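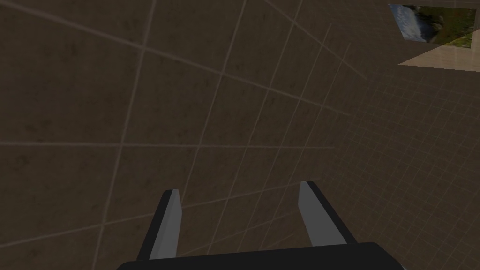
Collecting grasps in simulation

2 min read

The Flumell set now holds 2,767 simulated episodes, of which around 2,000 are usable for training. Each one logs the wrist view, joint angles and finger width. I drop the idle steps at the start - they teach the policy to wait.

Odd shapes are still under-represented, so I have been adding figurines, gripped low on the stem.

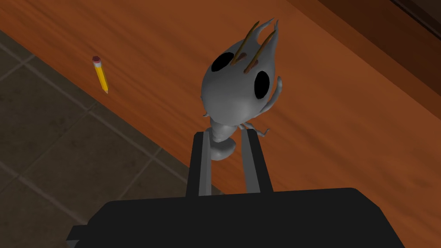 Mwanaisha Kioko replied that she would keep 8 of the failed grasps per object and label them as such.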